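The countertop that never needs you

The man who runs the Halstead showroom has been selling kitchen counters for 14 years, and he would like me to know that he no longer believes most of what is printed on the sample cards. He says this while handing me a sample card.

"Read the back," he tells me. It says the surface is "maintenance free." I ask what that means. "It means you wipe it," he says. "Which is maintenance."

I had come because of a letter from a reader who paid for a new counter in April and was told it would outlast her house. By the end of summer it had a pale ring beside the stove. The company that made it, Devero, told her the ring was "thermal misuse." She had put down a pan. She wanted to know what else a person is supposed to do next to a stove.

The showroom owner laughs at that, a little unkindly. He has heard it before. Most of the speckled and veined slabs he sells are crushed stone held together with resin, and resin does not like heat. "The stone part is fine. You could put the stone part in a fire. The glue is the thing you bought, and the glue is what they don't talk about."

So why doesn't he talk about it? He shifts on his stool. He says he does, when people ask. I point out that his reader-facing brochure, the one by the door, has a photograph of a casserole dish sitting straight on the counter. He looks at it for a while. "There could be a trivet under there," he says. There isn't.

I asked him about price, because that's where my own doubts began. A small Devero remnant in the back room was marked $929. A piece from Arrieta that looked to me like the same thing cost $206 less. He put them side by side under the window and asked me which was which, and I got it wrong. He admitted that he gets it wrong too unless he turns them over.

"People pay for the name and the warranty," he said. "The name I can't help you with. The warranty, you should read before you pay for it."
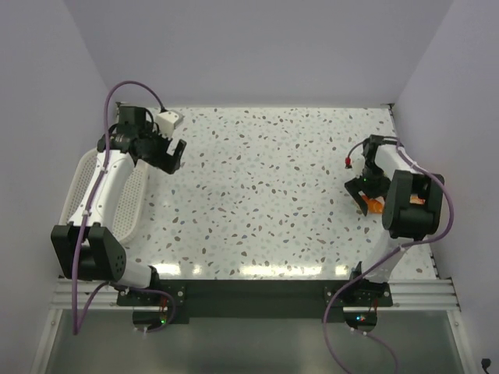
I did read it. The Devero warranty runs for 60 years, a figure printed large on the first page. After that come the exclusions: heat, chips, scratches, stains left to stand, sunlight, seams, cleaning products with bleach, movement of the cabinets underneath, and "ordinary changes in appearance." I read the list out loud and asked what was left.

"If it falls apart on its own," he said. "In the dark. They'll cover that."

He is more generous about the material itself than I expected. He has a speckled counter at home and likes it. It hides crumbs, he says, which he counts as its best feature and his wife counts as its worst. He doesn't think people are being robbed. He thinks they are being sold a promise along with a decent product, and that they'd be happier with only the product.

I'm less sure. The fashion now is for terrazzo looks, flecks of brown and gray and blue on white, and every maker has a story to go with it. Trutelitz sells its version as "inspired by old-world floors." Real terrazzo floors were poured in place and ground down by people on their knees, and they were repaired when they cracked. When I asked how one of these slabs is repaired, I got a long answer about fillers and color matching, and then a short one. "Mostly it isn't. You learn to put the toaster there."

He did give me some advice I'd pass along. Take a sample home and be rude to it. Leave coffee on it overnight. Drag a key across the corner. Look at it in the morning and again under your own kitchen light, which will be yellower than his. Ask the installer to draw where the seams will go before anything gets cut, and get that drawing signed.

He also said to ask any seller what they would not cover. I tried it on him before I left. He went through heat and chips without trouble, then got to sealing, stopped, and said he would have to check whether the one I'd been leaning on needed it. The card said it didn't. He went to call the supplier anyway, and the line was still ringing when I found my coat.

As for the reader with the ring by her stove, Devero has offered her a discount on a second counter. She has not decided. She did buy a trivet.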